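Every spring somebody forwards me an article saying that a small company without trademark registrations is a house with its doors open. I've run a small company and I've paid for the registrations. I'm not convinced.

The pitch usually goes like this. You have a name. Somebody could take it. For a fee, that can't happen. The first two parts are fine. The third is where I start looking for my coat.

A registration gives you the right to start an argument from a better chair. It doesn't stop anyone from printing your name on a box. When a seller overseas put "Ninia" on a line of cheap lamps, we had the certificate in a drawer and the lamps stayed up for 52 days. The letter that got them down cost more than the filing did. 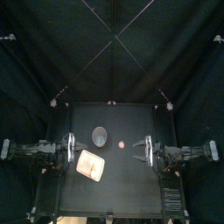
**Opinion | Brands & Ownership**

Man-lok Lau, who handled our filings at Starkden, never oversold it. He told me to register the one name customers used and leave the rest alone. I ignored him and registered four. Three of those names are now attached to nothing, and I still get renewal notices for them, along with a pile of official-looking mail from outfits that will "publish" my mark in a directory for a fee. Please don't pay those.

What bothers me more is the watching service. Plallard sold us one that sent 363 alerts in its first year. Hsin-yi Kao and I read every one of them. Two mattered, and we'd already heard about both from customers. The others were names that shared a syllable with ours, in businesses nobody would confuse with a lamp maker — a dentist, a feed store, a choir.
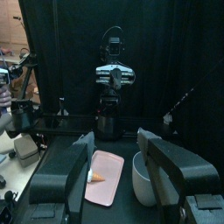

Pink tray and toy ice cream cone.

I know the answer to this. Big brands watch everything, so small ones should too. But big brands have staff who do it all day, and a budget for the fights that follow. If you can't afford to send the second letter, an alert is just bad news that you subscribe to.

Would I register again? One name, yes, in the class we sell in. I'd put the other $2,000 toward a lawyer's time, to be spent when there's a real dispute with a real person on the other end of it.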